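Old tower as a storage box: do the plastic drive caddies matter, or is it a sales trick?

Posted in Desktops and Repairs, 237 views

I picked up an older black tower with the tool-free kind of drive bays, where each hard drive goes in a plastic caddy and the caddy slides into the cage. Two caddies are missing. The shop in Pretwood wants $22 apiece and told me the drives "won't run safely" without them. That sounds like nonsense to me. A caddy is a strip of plastic. Someone on another board says he has had a drive sitting loose on the floor of his case since college and it's fine. I also read that a drive has to lie flat or it wears out early, and I don't believe that either. Has anybody compared, or does everyone just repeat what the shop says?

hurkeo_attic

Rokent
Just buy them. You spent money on the drives, didn't you?

benchlight91
The shop is half right. A drive doesn't need a caddy to run. It does need to be held still, and the caddy is how that style of case holds it. Loose on the floor is a bad plan. The first time you move the tower, it slides into something, or it hangs by its cables. I'd like to hear how often the college guy moves his.

Flat or on edge makes no difference that I've ever been able to find. People have told me otherwise for years and none of them could show me anything.

What I would question is the $22. Used caddies turn up in parts bins for much less, but they have to match the case. "Universal" on the bag means very little. Look at where the latch catches and where the pins meet the holes in the drive. If a caddy has to be forced, it's the wrong one.

For fitting it, shut down, unplug the power cord, and lay the tower on its side with the panel off. Working upright with a flashlight in your teeth is how connectors get snapped. Move the cable bundle away from the bay first, then bring the drive in at a slight angle and straighten it as it goes home.

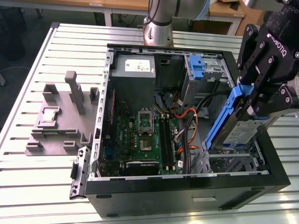

Rokent
Fine, but I've used four screws and a cheap metal bracket for years and never owned a caddy. Is that supposed to be worse?

benchlight91
No, a bracket is fine if the screw holes line up. Check that before you pay for one. I don't buy the claim that plastic caddies make a drive quieter, either. Mine rattled until I pushed it in all the way.

hurkeo_attic
Okay, I'll measure the bay and try the parts bin before I give that shop anything. Still not convinced about the loose drive, but I do move the tower to vacuum — so I guess it gets a caddy.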